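FOR IMMEDIATE RELEASE

Elum Housewares to Move Tray and Serveware Production to Casley Plant

CASLEY, June 13, 2021 – Elum Housewares announced today that it will consolidate its tray and serveware production at a single plant in Casley, bringing together work now divided between that site and the company's older facility in Salazar. The move will add 60 full-time positions in Casley over the next two years. All employees at the Salazar facility have been offered either a transfer or a place in the company's distribution operation, which will remain in Salazar.

The decision was approved by the Elum board in May after a review of freight costs, energy use and the condition of the Salazar building, parts of which date from the company's earliest years. The review found that a large share of unfinished goods was being trucked between the two sites before final packing. Under the new arrangement, molding, finishing, inspection and packing of all trays, serving dishes and storage boxes will take place under one roof.

"Our customers buy these items to use every day, often for many years, and they expect the tenth tray to match the first," said Gyula Dobos, President of Elum Housewares. "Bringing the work together gives our people in Casley full control over color, fit and finish. I want to thank our employees in Salazar, whose skill built this product line and who will continue to play a central part in getting it to stores."

The Casley plant will be extended on its north side to make room for the additional molding lines and a larger packing hall. Site preparation is under way. The general contract has been awarded to Nukureck Construction, which also completed the plant's loading area. Elum expects to begin moving equipment once the new hall has passed its safety inspections, and deliveries to retail and food service customers will continue without interruption during the transition. Orders already placed will be filled at the agreed prices and on the agreed dates.

Elum will also replace the plant's existing cooling system with a closed-loop system that reuses process water. Trimmings from the molding lines will be sorted by color, ground on site and returned to production where product standards permit. Items intended for contact with food will continue to be made from new material only.

Hiring for the first group of positions will open this summer. Openings include machine operators, tool technicians, quality inspectors, shipping clerks and two shift supervisors. No previous experience in manufacturing is required for operator positions, and paid training will be provided on site. The company will give first consideration to current seasonal employees and to residents of Casley and neighboring towns. Applicants may apply in person at the plant's front office or by mail.

Along with the consolidation, Elum is simplifying its catalog. The company currently lists 1,391 separate items, many of which differ only in label or carton size. Slow-selling duplicates will be retired as stock runs out, and retailers will receive an updated price list and order form before any change takes effect. Replacement lids and inserts for retired storage boxes will stay available by special order.

The core tray line will be offered in its present sizes and shapes. Colors for the coming season include red, slate, cream and leaf green. Food service customers may continue to order in bulk cartons, and mixed-color cartons will be introduced for schools and catering businesses that use color to separate meals or serving stations.

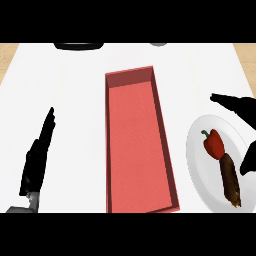
A shallow red tray and a white plate on a white tabletop. Computer-generated image.

"Casley has been a good home for this company, and we intend to be a good neighbor during construction," Dobos said. "Truck traffic will use the east entrance, and work outdoors will be limited to daytime hours."

Residents with questions about the building work may contact the plant's front office. A public information evening will be held at the plant before the main phase of construction begins, and the date will be posted at the front gate and in the local newspaper.

About Elum Housewares

Elum Housewares designs and manufactures trays, serving dishes and storage boxes for homes, schools and food service businesses. The company is privately held and operates facilities in Casley and Salazar.

Media Contact:
Elum Housewares, Office of Communications
Casley

###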